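12/7/22

Ok quick one, I have bread in the oven and 24 minutes on the timer. Type fast.

So I've been off the big weekly shop since October. Not a diet, not a challenge, just got sick of throwing stuff out. I added up the receipts from the summer and I was spending 481 a month on food for a very small household, and a depressing amount of that went in the bin. Slimy lettuce. Half a cucumber. You know.

New system is small trips, every few days, on foot if the weather's decent. Lastmont for dry things, the market at Montoya for anything that grew.
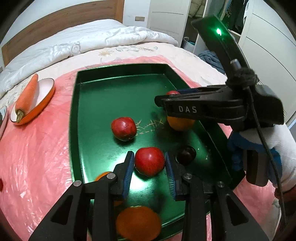

The walking helps more than I expected. You buy less when you have to carry it up the hill. I used to fill the trunk without thinking and then wonder why the fridge door wouldn't close. Now it's one bag, maybe two if there's potatoes. Potatoes are the enemy of the one bag rule.

Last month came to 231. I checked it twice becuase I thought I'd lost a receipt. I probably did lose a receipt. Still.

## Fruit

Fruit was the worst for waste. I'd buy the giant bags because they're cheaper per pound, and then eat four and watch the rest go soft. Loose fruit now, only what we'll eat before the next trip. Costs more each. Don't care.

Also stopped keeping it in the fridge drawer, where it goes to be forgotten. Out where people walk past it, it gets eaten. Oranges keep going for ages anyway. Plums do not, eat the plums first.

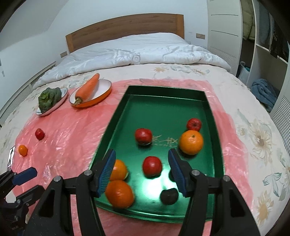 *Apples, oranges and one very dark little fruit in the green tray.*

Tried the Idia delivery box for a bit too, before all this. Nice stuff, but you get what you get, and what I got was fennel. Again. Canceled after 3 boxes. If you like fennel, go for it.

Things I still mess up:

- Buying herbs. A whole bunch for one spoonful. I chop and freeze the rest now, when I remember
- Going to the store hungry. Came home with two kinds of crackers and no milk
- Greens. I buy them feeling virtuous and then order pizza
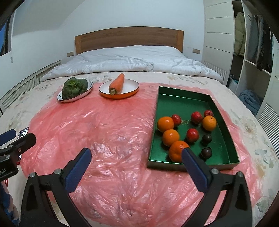 - Writing a list and leaving it on the counter. Every time. I take a picture of it with my phone now and then forget to look at the phone

## What I cook with it

Nothing clever. Soup, mostly. Anything getting tired goes in a pot with an onion and a stock cube. Stir fry if it's still crunchy. Carrots go in everything, I don't peel them anymore, life is short.

Somebody asked in the comments about the Prornari meal planning app. I used it for a while, it's fine, but it wants you to plan a whole week and thats exactly the thing I'm trying not to do. Two dinners ahead is my limit. After that I'm lying to myself.

Will do the bread recipe next time, if this one comes out ok. Timer's going, bye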